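Search this newsletter
Enter a keyword
Filed under: Simulation, Planning, Tooling

Crate sorting in simulation: what changed in the Privudo planner

The Privudo workcell has been running in simulation on the new planner branch since August. The task is unchanged. One arm moves bottles between a green crate and a red crate, each divided into six compartments, and the target layout comes in as a short text file. This item covers the changes to the camera model, the slot assignment code and the retreat logic, in the order they were merged.

Camera model

The old wrist camera in the simulator was a plain pinhole with a narrow field of view. It was easy to write and gave flattering results, and detectors tuned on it did poorly on wide lenses. The replacement is a fisheye model with a proper distortion polynomial and a hard image circle. Pixels outside the circle are masked before anything downstream reads them. Straight room edges come through as arcs, and both fingers stay in view when the gripper is open. 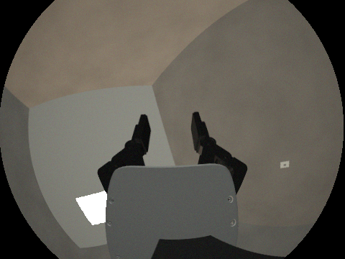 Two side effects are worth knowing. First, auto-exposure now responds to ceiling lights, so a wrist pose that points up will darken the next few exposures. The fix is a metering mask, set in the sensor config under "meter_region". Second, the gripper body covers a fixed part of every wrist view. We precompute that region per finger opening and drop it from the depth fusion step. If you change the finger geometry, regenerate the masks. The loader does not check.

Slot assignment

The assignment module used to treat the two crates as a single list of positions. That worked until someone moved a crate fixture, at which point every index past the first crate was wrong and the planner went on without complaint. Positions are now addressed by crate, row and column, and each crate carries its own pose. Yaw is estimated separately for each one, so a crate that sits a few degrees off its neighbor is no longer an error case.

Matching is a minimum-cost assignment over bottle color and travel distance, with a penalty for placing next to an occupied slot. Ties are broken by row, far to near.
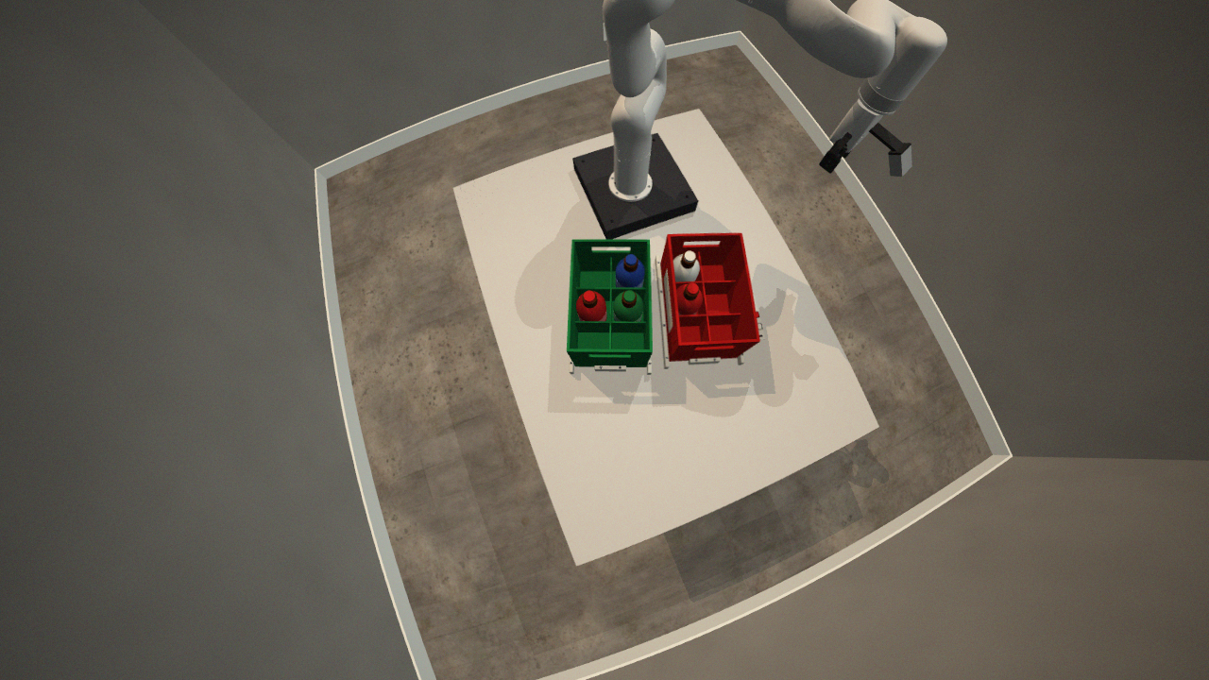 The color classifier was the weakest part of the perception stack for most of the summer. It worked on mean hue over a bounding box, and a bounding box drawn on a crate picks up a lot of crate. The hard cases are the ones where the bottle and the container agree: the green bottle in the green crate, and the red bottle in the red crate, each standing in a middle compartment. Hue alone gives very little boundary there. The new classifier first subtracts a rendered empty crate at the estimated pose, then looks at the residual depth, and only then reads color. A slot with no residual is marked free. A slot with residual and ambiguous color is marked occupied, unknown, and the planner will not place into it.

The regression set for this module is now 886 layouts, 564 of them with at least one bottle that matches its crate. Dewanti Entili maintains the set and takes additions as pull requests. Please include the seed.

Scene cameras

Fixed cameras are now declared in the same file as the room geometry. Previously they lived in the launch script, and two people could run the same scene with different views and compare numbers that were not comparable. Navarrete and Prulturmont have both moved their scenes over. The Brekent scenes still use the launch script and will print a warning until they are converted.

Each fixed camera can be set to render, record or both. Record-only cameras run at a lower rate and do not block the physics step -- this matters on the shared machines, where rendering is most of the cost.
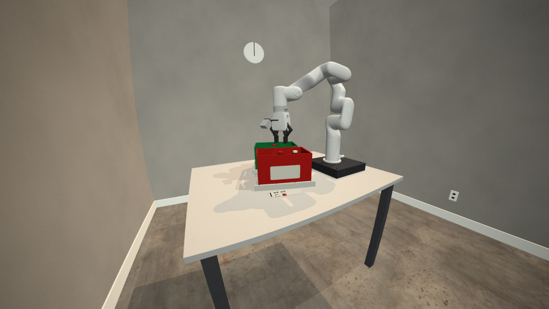
Corner camera, gripper over the rear crate. Wrist camera housing at left of the wrist unit.

Retreat logic

After a release, the arm used to back straight up and then plan to the next pick. With dividers on all sides of a bottle this is the correct first move, but the second move was often poor. The free-space planner started from a pose close to the crate rims and spent most of its time budget on collision checks against them.

The branch adds a parking pose to the side of the crates, with the gripper open. Planning to and from that pose is cached. The scene cameras also get a clear look at the compartments while the arm is there, and the occupancy grid is refreshed at that point only. The cache holds 4 entries per crate pose and is invalidated when either crate moves by more than the pose tolerance. 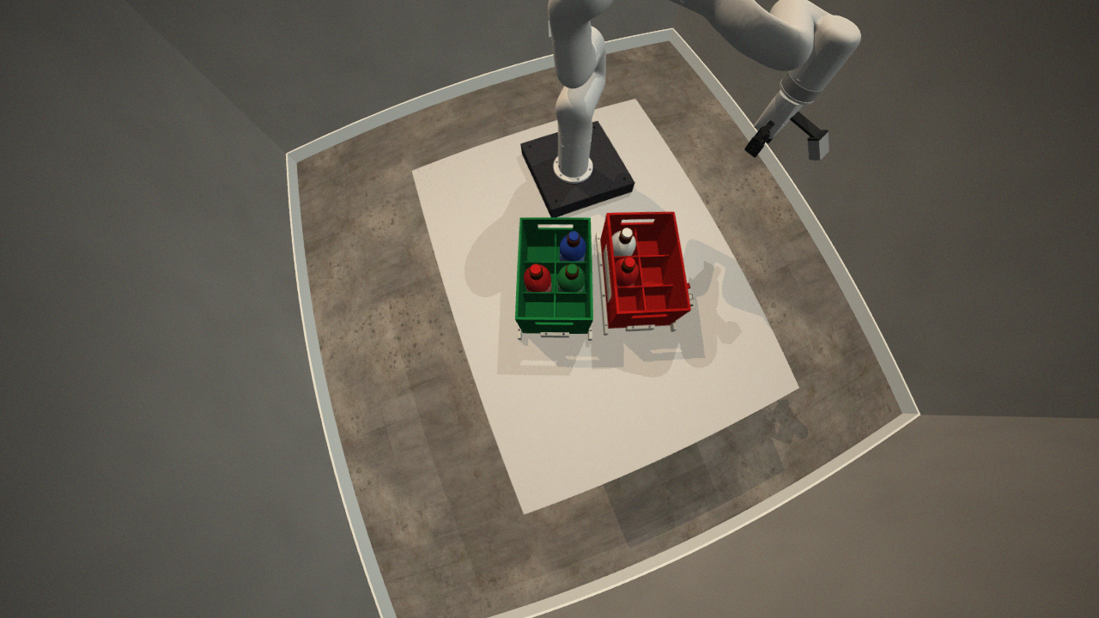 Entili would make the parking pose optional, arguing that a detour after every release is wasted motion when the next pick is in the same crate, and that the occupancy grid could be refreshed once per layout instead. A flag for this, "park_policy", is in review. The default will stay at parking after each release until the regression set has been run both ways.

Known issues

The fisheye mask is applied twice if the recorder is started before the sensor node. Start the sensor node first.

Crate pose estimation can swap the two ends of a crate when no bottles are present. Slot indices are then reversed. Set "end_hint" in the crate file as a workaround.

The layout parser accepts lowercase color names only.

The branch merges to main in September 2021. Configs written for the single-list slot format will need the conversion script in the tools folder, which rewrites them in place, so commit first.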